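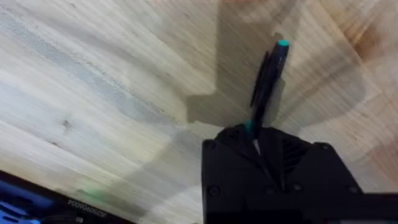
A black pen with a pocket clip, over the pale tabletop. See the little dark knot on the left?

Desk things, part 19
Posted December 29, 2023

Welcome back to the desk gallery! I've been putting these pages together since I moved my writing corner into the back room, and this one is mostly about the pen and the wood, which are the two things I look at all day (the wall doesn't get a page, it's a very boring wall). I promised a bigger gallery in September and then didn't do it, so this is the small one.

The pen
Slim, dark, a bit glossy on the barrel. I like a plain black pen and always have. I went through a fountain pen phase when I lived over on Russide, and it cost me two shirts and the corner of a library book, so these days I buy the simple kind by the box from Steyn, the stationery place next to the bakery. They also sell a very nice graph pad, but the paper is so good I end up saving it and writing on envelopes instead!

The clip
A flat black strip that sits just a little proud of the barrel. I'm fussy about clips. Too tight and they chew up the edge of a notebook cover, too loose and the pen is at the bottom of your bag with the crumbs. I clip mine to the cover of the Katell notebook, the 62-page one with the soft back, and I've filled four of those this year. Most of it is grocery lists and letters I meant to copy out neatly.

The wood
My favorite part. It's mostly a light beige, nearly cream in places, with fine lines running through it, and then there's a grayish-blue streak going across at a slant. A few people wrote in after the last gallery to ask if that could be sanded out. Maybe? I don't want to! I picked this top over a much more even one at Jultunus, and I'd do it again.

The knot
Just a brown speck in the gray-blue part. I tend to park my mug right next to it, so if I ever do get a ring on this table I know where it will be.

The amber patch
Up toward the right corner the color goes warm and orangey brown, with a few soft smudges in it. I keep meaning to try a bit of oil on the underside first to see what it does to the lighter areas. If you've oiled a pale top and it went yellow on you, please write and tell me before I open the can.

Odds and ends
The full list of desk posts is up to 324 entries now, counting the short ones, and the search box still can't find anything with a hyphen in it. Sorry about that. Comments are open on this page until I get tired of deleting the ads for roof gutters. Next gallery will be pencils, and I have a lot of pencils.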